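Kit de dos brazos Pruvex para mostrador: ¿alguien lo tiene?

Bikedero
Me ofrecen el kit Pruvex de dos brazos para reponer y servir snacks. El alquiler de prueba son 14 días. ¿Merece la pena?

putero_sur
Lo probamos en septiembre. Con botellas y cajas, bien. Con bolsas blandas fallaba bastante y hubo que ajustar la fuerza de la pinza.

Peltonen
No estoy de acuerdo. Con la pinza de serie hicimos 200 ciclos con bolsas y se le cayeron tres. Lo que va mal es el manual.

putero_sur
Pues a mí me tocó otra versión. La mía soltaba una de cada cinco.

Bikedero
¿Y la instalación? El comercial habla de 40 minutos.

Peltonen
Una mañana entera. Lenni Rissanen, el técnico que nos mandaron, fue claro con eso: calibrar los dos brazos lleva su tiempo y hay que repetirlo si mueves la mesa. Nosotros ahora estamos con el sándwich y las cestas.

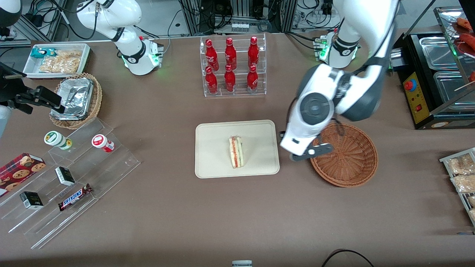
La velocidad la tenemos al 40 % y de momento no pienso subirla. El soporte contesta, pero el viernes por la tarde olvídate.

putero_sur
En eso coincidimos. Pide por escrito qué pinza incluye.

Bikedero
Vale, lo pido antes de firmar. Gracias a los dos.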